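URKIER LANE ALLOTMENT ASSOCIATION
Minutes of the August meeting

Held in the back room of the Grisa, 7:00 p.m.

In the chair: Ginette Robichaud
Minutes: Hartmut Heitmann
Present: 27 members, and a dog belonging to plot 2

1. Minutes of the last meeting
Read by the secretary and approved with one correction. Mr. Leclerc did not "storm out" during the hose discussion. He left to move his car. The secretary accepts this and notes that the car was moved with some force.

2. Matters arising
The gate code has been changed again. Members are asked not to write the new one on the gate.

The sign reading PLEASE CLOSE has been put back up. It went missing in the spring and was found in the Leclerc bean rows, where it was doing well as a support.

3. Money
The balance stands at $1,228. Ginette thought this was healthy. Hartmut pointed out that the water bill had not arrived. Ginette thought it was less healthy.

A request from the floor to spend part of it on a bench was met with warmth until the price of a bench was read out.

4. Water
The long item. The tank at the top end holds 300 gallons, and in hot weather it is empty before lunch. Lower plots blame upper plots. Upper plots say that water runs downhill and the lower plots should be grateful.

Three proposals were heard:
A rota, by plot number. Opposed by all the high numbers.
A rota, by plot number in reverse. Opposed by all the low numbers.
A second tank. Supported by everyone, until item 3 was brought up again.

It was agreed to try watering cans only between noon and six, for one month. Sprinklers left on overnight will be turned off by whoever is passing, without a note. The member who asked whether a drip hose is a sprinkler was told no. He asked for this to be minuted, and it has been.

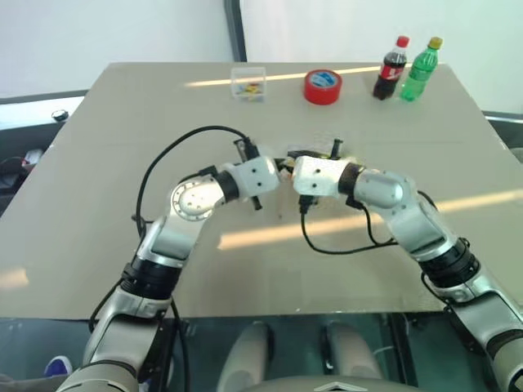
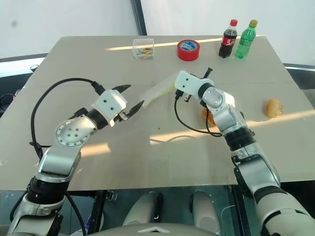

Two views of the table.

5. Compost
Delivery from Futine came as one heap, outside the gate, on top of the parking spaces. The order had said "inside the gate," underlined. Ginette will telephone. Members who have already helped themselves should say how many barrow loads they took. A silence followed. Hartmut will pass around a sheet, which can be filled in privately.

Cooked food is still turning up in the bays. The lasagna was mentioned again.

6. Summer show
Classes as last year, with these changes:
"Longest bean" will be measured straight. Pulling is not allowed.
"Heaviest squash" must be carried in by the grower, alone.
"Jam, any" now excludes chutney, after last year.

The judge is coming from outside the association, at the request of everyone who did not win. Entries go to Hartmut by noon on the day before. He will not take entries over the hedge.

7. Any other business
Slugs. Discussed at length. No decision.

Plot 2 was asked whether the dog could stay out of the carrots. Plot 2 said the dog had been told.

A member asked for shorter meetings. This was discussed for up to a quarter of an hour and left over to September.

Meeting closed at 9:20 p.m.

Actions
Ginette: call Futine about the heap; chase the water bill, gently.
Hartmut: barrow sheet; show entries; new padlock for the shed.
All: close the gate.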